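Musness Wardrobe Help > Workwear > Fit, Fabric and Care

Linen-blend blazer has lost its shape at the shoulders - can it be restored?

Posted in September by Harborline

I would be grateful for guidance on an unlined blazer purchased last spring from Barrera. The label lists linen and viscose and recommends a cool machine wash. I followed that instruction twice. After the second wash, the shoulder seams began to sit forward of where they should, and the front edge now ripples between the second button and the hem.

Our office dress policy requires a jacket for client meetings, and this is the only one I own that is comfortable in warm weather. A replacement in the same cut is no longer offered. 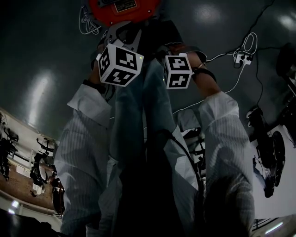 I have tried steaming the garment on a padded hanger, which improved the sleeves and did nothing for the front edge. A local alterations shop quoted $28 to press it and declined to say whether the result would last. I would like to know whether pressing is worthwhile, and whether I should stop washing the jacket at home altogether.

Povov Alterations Desk
Replied on Monday

Rippling along the front edge of an unlined jacket is most often caused by the facing and the outer fabric shrinking at different rates. Steam alone will seldom correct it. The edge must be pressed flat under a damp cotton cloth, left in place until it has cooled completely, and only then moved.

We suggest the following order of work. Press the facing from the inside first, then the outer front, and leave the lapel until last. Use the linen setting only if the care label permits it; viscose may develop a shine under direct heat. The shoulders should be shaped over a tailor's ham or a firmly rolled towel - never flat on the board.

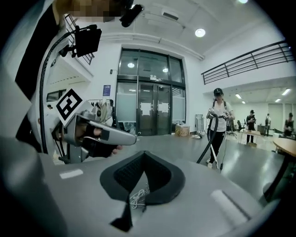
Photo: Musness member library

If the ripple returns after one wear, the facing has probably shrunk beyond what pressing can correct. In that case, a tailor can release the stitching along the inside edge, ease the outer fabric, and close it again. It is reasonable to ask for a price on both services before leaving the garment.

flaxandtwill

Agree with the above. I would not machine wash it again whatever the label says. I had the same trouble with a Flemex jacket and it was fine once I switched to spot cleaning and airing it overnight. Also check the hanger. Mine was too narrow and that was half the shoulder problem.

Northgate_Tailoring_Student

One should contact the seller before paying for any work. If the care label permitted machine washing and the instruction was followed, a request for repair or store credit may be appropriate. Keep the receipt and do not have the seams opened until a reply has been received.

Related topics
Choosing a summer-weight jacket for a formal office
How to press a lapel without flattening the roll
Wide or narrow hangers for unlined tailoring
Care labels: viscose, linen and cotton blends
Shortening jacket sleeves with working buttons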